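Flostside Playroom Group
Minutes of the meeting held on November 29, 2021

Present: 4 members. Apologies were received from 2. The minutes of the September meeting were agreed with one correction – the new shelving was paid for out of the general fund, and the equipment fund was not touched.

1. Play kitchen

The group went through the play kitchen set item by item. It was agreed to keep the white table as the main kitchen table and to stop using the low bench, which is too narrow for plates.

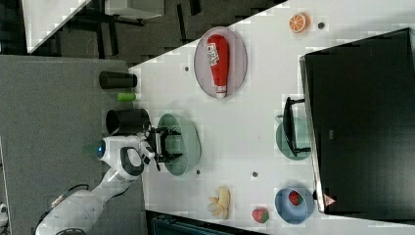
Minutes taken by the group secretary, Flostside

Members discussed what should stay out on the table and what should go back in the boxes. The ketchup bottle is popular and will stay, as will the orange slice and the banana. It was felt that each food should have a plate or bowl to go with it, so that children can lay a place by themselves. The black cups tend to end up at the edge of the table and on the floor. They will be kept in the middle from now on.

2. Cooking things

The meeting considered a quote from Flunel for a second set of pans and utensils. The price was thought high and the delivery date was not certain. A smaller order from Dijkstra was preferred, up to a limit of 700 for the whole year. One member asked that the order include spare lids.

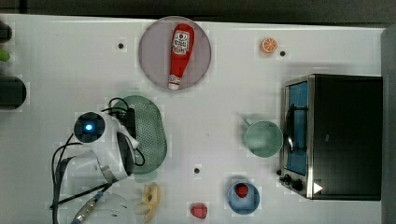
Storage took up most of the remaining time. The boxes are labelled by room and this no longer works, as the kitchen things have been spread over three of them. New labels will go by type: food, crockery, cooking. There was some disagreement over where a strainer belongs. The green colander will go under cooking, with the mint green pot, and the strawberries will go under food even when they have been put away in a bowl. The toaster oven is too big for any box and will stay on the table.

3. Cleaning

Plates and bowls are to be washed at the end of each week. Toy food is to be wiped with a damp cloth and left out overnight – it should not be boxed while damp. The Wukine spray will not be reordered when the present bottle is finished.
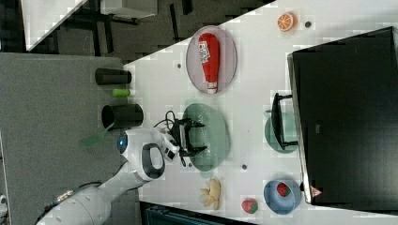

Item 3: plates, blue bowl and toy food on the table

It was agreed that the large oval plate should be washed separately, as it does not fit the small sink. A longer washing-up tray will be looked into.

4. Any other business

The key to cupboard 19 is still missing. A new lock will be priced before the next meeting.

The date of the next meeting will be sent round with these minutes.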